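Marlene Pelletier is still grinning about March. Her team at the Gareck hotel and casino rebuilt the guest rewards program from scratch, and 1,000 members signed up for the new version before the lunch rush was over on opening morning.

"I kept refreshing the screen and yelling numbers down the hall," she says. "Tyson Ross finally came and took my coffee away!" 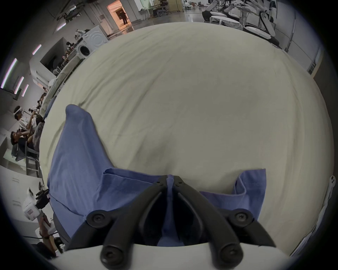 The old plastic cards are gone, and points now work at the restaurants and the spa as well as on the gaming floor. "You can have a great weekend with us and never touch a slot machine," Pelletier says. "I love that."

Next up is a test of late checkout for 60 members, and she already has a list of people asking to be in it.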